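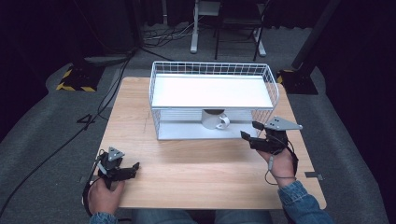 Mug under the shelf, wire basket at the far side of the table. Two grippers, my hands.

Notebook, 9/4/26, Cavley table

Okay, so the mug task. Deming and I have been going back and forth over whether the basket should sit close to the operator or way out by the far edge, and today I went with far (sorry Deming!). My arms don't love it, but when the basket is close everybody does the same lazy wrist roll and the Bekex policy learns that one roll and nothing else. I want reaches that look different from each other.

Goal for the day was 50 keepers. One episode goes: both grippers up over the table, one steadies the basket by the rim, the other goes in under the shelf for the mug, bring it out, set it on the wood, open, back off. Handle pointing right for this block. We'll do handle left next, and then Yufang wants a block with the handle turned away, which is going to be miserable, but she's right that we need it.

I got all 50 in the end, and threw out 6. Two of those were me starting to move before the recording tone. The other four were mug snags, where the lip catches on the shelf and I do this awful little wiggle to free it. I went back and forth on keeping the wiggles! They are recoveries, after all, and Remzi keeps asking for recoveries. But I'd like them tagged on purpose, in their own folder, so for now they're out. Remzi, if you read this, come argue with me.

That puts the mug set at 552 total, counting Pierina's from April.
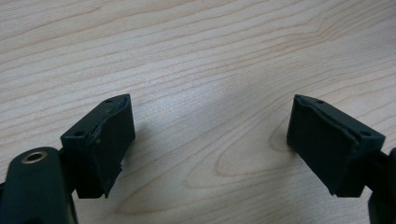 Shiyu Wan
Data collection, Cusen manipulation group

Now, the pads. They're getting ragged along the top edges, both sides, with little chips coming away and the corners looking pretty chewed. I noticed it mostly by feel: the mug handle was sliding a bit in the last dozen or so episodes and I was squeezing harder to make up for it. That's a problem for us, because the squeeze gets logged as gripper width and then we're teaching the thing to crush mugs. I haven't compared widths between the early and late episodes yet. Should be a quick plot, I'll do it before anyone trains on this batch.

Do we have spare pads? Pierina thought there was a bag in the Su cabinet, second drawer, but all I found was screws and a very old granola bar. If we're out, I'd say swap both sides together when the new ones come, and write the episode number down in here so we can split the data at that point.

Other bits:
Table tape is still good at the front corners, please don't peel it, I line up to it.
The right cable tugs if I reach across my body. Give it more slack before the handle-left block.
Took a break every 10 episodes or so and the motions got noticeably less stiff after. Recommend!

Next up: width plot, pads, then handle left with Yufang driving and me on the keyboard.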